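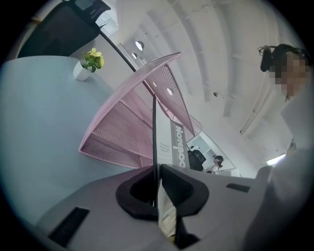

To: the handheld-grippers list
From: Seidu Arthur
Subject: Re: Draft 3 of the desk task rules, sections 4 to 7

Comments on draft 3 are in line below. I have cut the parts of the Dellell message that I agree with, so if a paragraph is missing, take it as a yes from me.

The Dellell group wrote:

> 4.1 Both markers must be in view of the head camera at the start
> of every take. If either is hidden for the first few seconds the
> take is to be thrown away.

Agreed on the first sentence. The second is too strict. At Katiyar we went back over 300 takes from April and most of those with a hidden marker at the start could be used once the opening was trimmed. I would write "trimmed or thrown away" and leave the choice to whoever checks the takes.

I would also add that the operator opens the jaws and holds them apart over the table before the first move. It gives the checker a clean starting point, and people pick it up quickly.
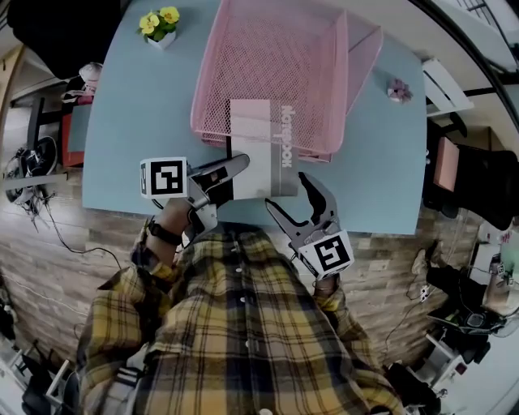 Both jaws apart, one each side of the notebook, markers facing up.

> 4.3 Sleeves must be tight at the wrist. No watches or bracelets.

I can't support the ban on watches. It was carried over from the Tundollow sheet, which was written for a rig with a wrist strap. With the handles we use now the grip is further forward and a plain watch does no harm. Sleeves matter more. Please change this to "sleeves rolled or fastened so that they can't reach the marker", and drop the rest.

> 5.2 The table should hold only the objects named in the task.

Here I disagree outright. If the task is to put a notebook in a tray, and every take shows a notebook and a tray on a bare table, we'll have a set of takes that is no use to anyone with a real desk. Totumer asked for 800 desk takes with other things left out on the table, and their request is a fair one. A plant or a small ornament is fine.

What 5.2 should say is that these extra things go on the task sheet, are placed before the take begins, and are not moved by hand until it ends. If the operator knocks one over with the gripper, carry on and note it. Don't stop to stand it up again.

> 5.4 Wire mesh and other see-through items to be avoided where
> possible.

Same answer. Mesh trays are in half the offices in the country. I know they give trouble with depth, and I know the soft fingers can catch on the edge of the mesh if you come in at a slant. Those are things to write down and not grounds for leaving the trays out. I suggest a line in the operator notes: come in square to the shelf, close on the paper or notebook itself, and lift clear of the lip before pulling back.

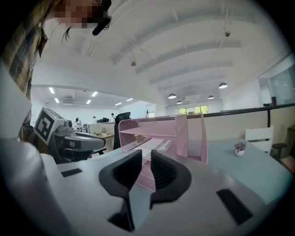
While on the subject of trays with more than one shelf, the draft doesn't say which shelf an item should go to. Two of our operators read the same task sheet in different ways, one always using the bottom shelf and the other whichever was nearest. Either is all right, but the sheet has to say. I'd like a new 5.5: "Where an item has more than one possible place, the task sheet names the place or states that any will do."

> 6.1 People not taking part should stay out of view.

Fine as an aim, but it can't be a "must" in a shared office. The gripper cameras see a very wide area and in most rooms will take in the far wall and anyone near it. I would keep the second half of 6.1 (faces blurred before anything leaves the building) as the "must", and turn the first half into a "should". I'd also make clear that the blurring applies to the operator as well as to people in the background.

> 6.4 Cables to be taped down within 2000 mm of the table.

Yes, and please keep the figure. Draft 2 said "near the table" and everyone took it to mean something else. Bags on the floor should be covered by the same rule. An operator looking down at the table and holding a gripper in each hand isn't watching their feet.

> 7. Operators to take a break after every 200 takes.

Too many. Takes vary a lot in length, so a count is the wrong measure in any case. We go by the clock, and stop sooner if the operator asks. I can send the wording we use if the group wants it.

One small thing on layout. Sections 4 and 6 both use "operator" for the person holding the grippers, but section 7 switches to "collector" in its last two lines. Please use one word all through.

I haven't looked at the annexes yet. If somebody from Tundollow could check the marker sizes in Annex B against what they print, that would save me doing it from memory.

Seidu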